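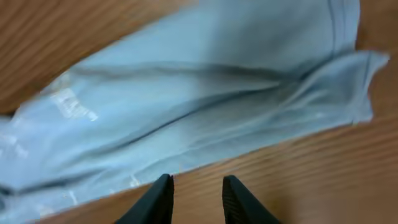

## Unit 3: Folding and sorting household textiles

These notes go with the practical session. Bring them with you, and bring a pencil for the record sheet. Aprons are in the cupboard by the door.

The unit covers T-shirts, pillowcases, tea towels and other light cottons. Wool and anything with a structured shoulder come later, in the unit on hanging storage.

### Before you fold

Clear a table and wipe it down. It needs to be at waist height – the low benches at the Brelness site are too low for this work, so use the ones along the window.

Check three points on every item:

- Is it fully dry? Feel the seams, the hem and the neckband. A shirt can be dry across the body and still damp at the collar.
- Is it the right way out? Look at the seams, and find the label if there is one.
- Is there any damage? Open seams, holes and frayed edges go on the record sheet, and the item goes in the mending tray.

### Finding the top of a crumpled item

Most items arrive from the basket in a heap, with two or more thicknesses of cloth caught together. Don't shake the heap straight away. Look for the label first. On a T-shirt it is usually inside the back of the neck, or low down in a side seam. On a pillowcase it is usually near the closed end or in a side seam.

Once you have the label, work outwards from it:

1. Hold the cloth on either side of the label.
2. Lift until the rest hangs free.
3. Find the two shoulders, or the two nearest corners.
4. Move your hands to those points and give one firm shake.
5. Lower the item on to the table, bottom edge first.

Some labels are too worn to read. You can still use them to find your place, but don't guess the fibre from the colour or feel of the cloth. Write "label not legible" and put the item in the mixed pile.

### Smoothing

Use the flat of the hand and work from the centre to the edges. Long creases that run across the grain come out more easily if you pull gently at both ends first. If a crease stays after two passes, leave it and put the item aside for ironing.

### The Warkau fold

We call it this because the course took it from the Warkau laundry handbook. It suits short-sleeved tops.

1. Lay the item face down.
2. Bring one side in to the middle, sleeve included. Turn the sleeve back so that it lies along the fold.
3. Do the same with the other side.
4. Fold the hem up to just below the neckband.
5. Fold in half again and turn over.

Stack with the folded edge facing you. A shelf in the Verkell unit takes 24 tops in two stacks. Don't press the stacks down to fit more in.

### Practical task

Work in pairs. Each pair takes one basket, sorts it and folds everything that passes the checks. Fill in the record sheet as you go – one line per item, with the reason given for anything set aside.

Sheets go in the tray marked Lewis by 4 p.m. Leave the tables clear.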